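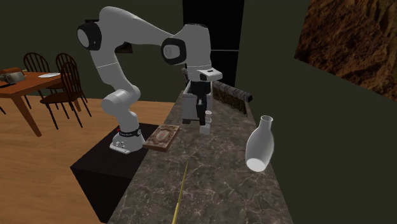 Course Handouts / Home Kitchen Design, Evening Section

Unit 5: Choosing and Living With a Countertop

Welcome back, everyone, and thank you for the wonderful floor plans you turned in. I read every one of them over a long pot of tea, and I learned a good deal about how you all cook (and how many of you own a waffle iron). Tonight we leave the walls and windows behind and come down to counter height, where most of the work in a kitchen gets done and where most of the money seems to go.

What we mean by a stone look

A stone pattern on a counter can come from several very different materials, and in a picture they can be hard to tell apart. Granite is cut from a block, so the pattern goes all the way through and no two slabs match. Quartz counters are made from crushed stone held together with resin. Laminate is a printed layer glued to a board, and the printing has gotten so good that I have been fooled more than once at a friend's house. Then there is porcelain, which usually carries its pattern on the face only, so do look closely at the edges before you fall in love with it.

When you visit a showroom, ask to see a full slab. A sample the size of a playing card will tell you the color and very little else. Large swirls that look lovely across a wide island can seem chopped up on a short run beside the stove, and a busy speckle that hides crumbs beautifully will also hide your reading glasses. I speak from experience!

Heat, stains and knives

Granite handles a warm pan quite well, though a sudden change in temperature can still crack it at a weak spot, such as the narrow strip in front of a sink. Quartz is fussier, as the resin can scorch. Laminate should never meet a hot pan at all. Please use a trivet on everything and you can stop worrying about which is which.

Granite is porous and generally wants a sealer. To check yours, put a spoonful of water on the surface and leave it for 21 minutes while you do something pleasant. If the stone underneath has turned darker when you wipe it up, it is time to seal again. Marble is a different matter - lemon juice and vinegar will eat into the polish whether it is sealed or not, and you will have to decide if you are the kind of person who can love a ring or two.

Measuring and ordering

Our practice kitchen for this unit is the Brophy plan, which you will find in your packet. The main run is 64 inches long with a wall at the left end only. Draw it from above, mark the front edge, and write down how far you want the top to hang past the cabinets. An inch or so is common, but check that your drawers and dishwasher can still open freely.

Now for the part that catches people. The slab price is rarely the whole price. For the Brophy plan I have written up two sample quotes, one from Gekamar and one from Metby. The Metby quote comes in $803 higher, and at first glance it looks like an easy choice. Read down to the sink cutout, the edge finish, the removal of the old top and the delivery, and see which of those each shop has folded into its price. Bring your thoughts to class and we will go over the quotes line by line.

For next time

Finish the Brophy drawing and compare the two quotes. Read the chapter on seams in the Trindix workbook, and skip the section on poured concrete unless you are curious. Bring a tape measure, a soft pencil and the dimensions of your biggest cutting board - we will be laying out work zones, and it helps to know what has to fit.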